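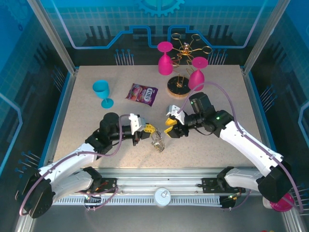

How does a countertop rack hold a stemmed wine glass? The glass hangs upside down by its foot, with the stem passing between two wires or through the open end of a curled arm, so that the bowl points toward the table and the foot rests on the metal.

Home Kitchen and Table Storage Glassware Index

Wine glass rack

A wine glass rack is a household holder for stemmed drinking glasses. The term covers fixed racks screwed to the underside of a shelf or cabinet, wall racks, and freestanding racks that sit on a counter or table. Freestanding models are also called wine glass trees or stemware trees, mostly when the arms come out of a single post.

Construction

The freestanding type has three parts: a base, a post and a set of arms. The base is usually round and wider than the post needs, and it carries most of the weight. Bases are made of metal, stone or wood, and some combine two materials, such as a dark disk set inside a wooden rim. The post rises from the center of the base. On better racks it is threaded and can be tightened by hand from below.

The arms are most often bent from wire. Each one leaves the post, runs outward and curls back on itself to leave a narrow gap. The gap has to be wider than a stem and narrower than a foot. Common finishes are gold, chrome, copper and black. Painted wire tends to wear first inside the curl, where the foot of the glass slides.

Most household racks hold four or six glasses. Larger ones are sold to bars and caterers, though they are harder to load evenly.

Dimensions

The gap between wires is the measurement that decides whether a rack suits a given set of glasses. Stems vary less than feet do, and a rack that takes the stem easily may still fail if the foot is too small and slips through. The opposite problem is crowding: wide bowls on neighboring arms touch and knock together.

Height matters as well. The lowest glass should clear the base by at least a finger's width. A glass with a capacity of 600 milliliters may be too tall or too broad for a rack designed around smaller white wine glasses. The Godoy pattern, a six-arm rack made at Drikelby, allowed a hanging height of 54 centimeters at the top arm and was sold mainly for large red wine glasses. An earlier version weighed 730 grams without glasses and was found to be too light. The later one weighed 881 grams, with nearly all of the difference in the base.

Loading and unloading

A glass is turned over, held by the stem or the lower part of the bowl, and brought in level from the open end of the arm. Once the foot is above the wire, the glass is lowered until it rests. Lifting it off reverses the movement: up slightly, then straight out. Pulling at an angle catches the foot on the curl and can tip the whole rack.

Freestanding racks are loaded on opposite sides in turn. Two glasses hung next to each other on an otherwise bare rack pull the weight to one side, though a heavy base will tolerate it. The rear arms are filled first if the rack stands against a wall.

Glasses waiting to be hung are best kept upright. A stemmed glass laid on its side touches the table only at the bowl and the foot, and it rolls in an arc around the foot when bumped. Small items such as bags of candy, corks and napkins are normally moved away from the base before loading.

Materials of the glasses

Racks are used for glass, crystal, acrylic and other plastic stemware. Plastic glasses are lighter and swing more freely on the arm, but they chip less when they touch. Matte and opaque finishes in strong colors show fewer water marks than clear glass. They do show scratches — especially on the foot, where it meets the wire.

Drying and airing

Hanging glasses drain downward and stay free of dust inside the bowl. Many households use the rack for drying, with a cloth laid under it. Wire with a plated finish should be wiped afterward, as water collects in the curls. Wooden rims swell if they are left standing in water.

Yaqin Cao, in a short guide to table storage published by Brarnbridge, recommends towel-drying the foot and stem and letting only the bowl air-dry.

Related forms

The under-shelf rail works on the same principle, with straight parallel wires in place of curled arms. Utus racks combine a rail for glasses with a bottle cradle above it. Mug trees look similar but hold a cup by its handle, and their arms slope upward and have no gap for a stem.

See also: Mug tree, Dish rack, Stemware, Bottle cradle

Last updated: August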